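5.3 Premature release over the tray

Print this article E-mail this article

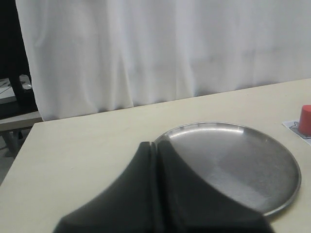
Figure 4. Wrist camera view of the work area, with the gripper fingers almost completely closed, the round metal tray and the red cylinder standing on its card.

The most frequent fault in the trials was the release of the cylinder before the arm had reached the height set for placing. We call this premature release. Of the 1,167 transfers attempted, 119 ended with a fault of any kind, and 56 of those were premature releases. The remainder were missed grasps, stops called by the force limit and a small group that could not be assigned to a cause from the logs. Those groups are dealt with in Section 5.4. Figure 4 gives the layout of the task as the wrist camera sees it.

A transfer consists of a grasp on the cylinder, a lift, a sideways move and a placement on the tray. The controller opens the fingers when two conditions hold together: the wrist must be at or below the placing height, and the vertical force must have passed a fixed threshold for four control cycles. The first condition is there to stop the second from acting on its own. In the version used up to the end of February the height was taken from the planned path and not from the measured joint positions. When the arm lagged behind its plan, the height condition was met on paper while the cylinder was still well above the tray.

The lag alone does no harm if the force signal stays quiet. It did not always stay quiet. Braking at the end of the sideways move produced a short oscillation in the wrist, and in the affected trials this was long enough to satisfy the force condition. The fingers then opened and the cylinder dropped. In most cases it struck the tray and rolled. In the others it left the table, and the run was stopped by hand.

The fault was slow to come to light for two reasons. The Pukard logging module recorded the planned height under the same field name as the measured height, so that the two could not be told apart once a run had been saved. The success check, written for an earlier study at Cinddale, looked only for a red region inside the outline of the tray. A cylinder lying on its side within that outline was counted as placed. Catrin Voyle noticed the mismatch when she compared the sound recordings with the saved results and found impacts in runs marked as successful. All runs were then labelled again by two people working apart, Costel Sârbu and Sebastian Hodoroagă, and the figures given above are from the second labelling.

The tray itself made the diagnosis harder. Its metal surface returns bright reflections, strongest along the far inside edge, and the depth estimate there was poor. We first took the early opening to be an error in the estimated position of the tray, and a week was spent on recalibration. Covering the tray with matt grey paper improved the depth estimate and had no effect on the rate of premature release. This ruled out the camera as the main cause – although we still advise against relying on depth values near the rim.

Three changes were made. The height condition now uses measured joint positions. The force signal passes through a low-pass filter, and the count of cycles is reset whenever the wrist speed is above a set limit. Finally, a release command is refused if the planned and measured heights differ by more than the tolerance set for the task, in which case the arm holds its position and waits for the operator. The last change lengthens some transfers and was opposed by one of the authors on that ground. It was kept because the Siliņa controller gives no warning of lag by itself.

The safety side of the fault deserves a separate remark. The cylinder is light and a fall from the height in question presents little danger. The same release logic was, however, in use on the Josik cell, where heavier parts are carried and where an operator may reach in between cycles. Luminița Vasiliu and Octavian Vasiliu reviewed that installation and found the same planned height in the same condition. No early release had been reported there. The cell was taken out of service until the corrected version had been loaded, and the reach-in procedure now requires the gripper to be empty and the drives to be off.

We did not repeat the full set of trials after the changes. The shorter set described in Section 6 was not designed to estimate a low fault rate, and the absence of premature release in it should be read with that in mind.

Print this article E-mail this article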